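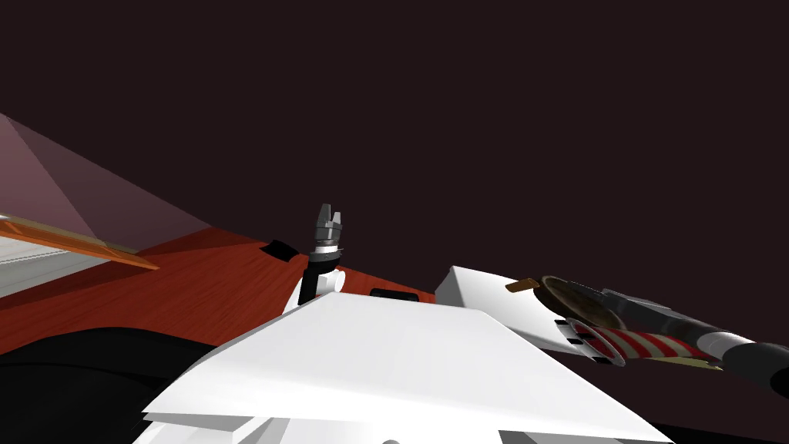
The simulator finally loads the whole robot! Both arms, the body, the tabletop, everything, and it only took me most of July. I started on the two-arm build in the back half of my garage last winter, and for a long while the software side was one arm floating in space with nothing to bump into. Now I can park the left arm straight up with the two gripper fingers a small gap apart, swing the right one in from the side across the end of the wooden table, and look at the lot from down low over the robot's own white body panel. I can't tell you how much time I've spent just tilting the view. The background is still a flat dark maroon, almost black, and I've decided I like it that way. The gripper stands out against it very nicely.

Tamunoemi asked a bunch of good questions last time, so I'll go through them in order.

Tamunoemi Isah wrote:
> Great to hear you're moving to two arms. Did you end up
> modeling the table as a single solid block or did you bring
> in the mesh? I tried the mesh route on Bremton and it ran
> like molasses.

Both, kind of. The mesh is only there to look at. For contacts I use one plain box for the top, and the arms are a pile of capsules and boxes that I fitted by hand over two evenings. I did try the full mesh first (of course I did) and got 7 steps a second, which is fine if you want to watch paint dry. With the simple shapes it runs at 700 and the fan on my old desktop doesn't even spin up. If Bremton is still crawling, look at the wrist parts before you touch anything else. My wrist bracket alone had more triangles in it than the rest of the arm put together, all of them in the screw threads. I deleted the threads and never missed them.

> Also, what are you doing about the arms hitting the body?
> Mine kept fighting with its own chest at startup.

Oh yes, I had that too. The two shapes overlapped a hair at the shoulder, so the solver shoved them apart on the first step and the whole arm flew off toward the ceiling. Very exciting the first time. I turned off contacts between each part and the one it's bolted to, then went one joint further at the shoulder only. Everything past the elbow still collides with the body, and I want it to, because the real arms can reach it and I'd like to find that out on the screen.

I also start the arms apart now. Left up, right out to the side, motors holding, and then a slow move to wherever the test begins. On the real one I do the same thing by hand before I flip the power switch.

> What's your joint friction, and where did you get it?

I measured it with a luggage scale and a loop of string, pulling on each link until it moved. It's crude but it got me a lot closer than the numbers I copied from my old Greltora project. The elbow was way off. I'd guessed something smooth and the real one is sticky for the first little bit of travel, then lets go. I put that in as a bit of extra static friction and the sim arm now sags the way the garage arm sags. I was grinning like a kid.

The shared workshop has been a huge help here, by the way. The printed brackets I made at home came out a touch undersized, and 6 of them went in the scrap bin before I gave up and used the workshop's printer. Same file, same plastic, and they dropped right onto the shafts.

> Are you going to share the files?

Yes! I want to clean up the names first. At the moment there's a part called "thing2_final_b" and I'm fairly sure it's an elbow cover. The model file is 161 lines, so it's not a big read, and I've put comments next to the values I measured so you can tell them from the ones I made up. If you use Tijani for your controller it should load without changes. With Wurnano you'll have to swap the joint order, left arm first, and flip the sign on the wrist roll. I have a little script for that and I'll put it in the same folder.

Next up is getting the two arms to hand something over without dropping it. I've been trying a short piece of dowel, and so far the right arm gets there a moment early and pushes it out of the left gripper every time. I think it's a timing thing in my trajectory code and not the grip force, but if anyone here has done a handover with cheap two-finger grippers, please write back, on the list or off. I'd love to hear what you used for the wait condition — a fixed pause, finger current, something smarter?

Tamunoemi, send me your Bremton wrist file if you want another pair of eyes on it. I'm usually out in the garage after 7 and can run it here.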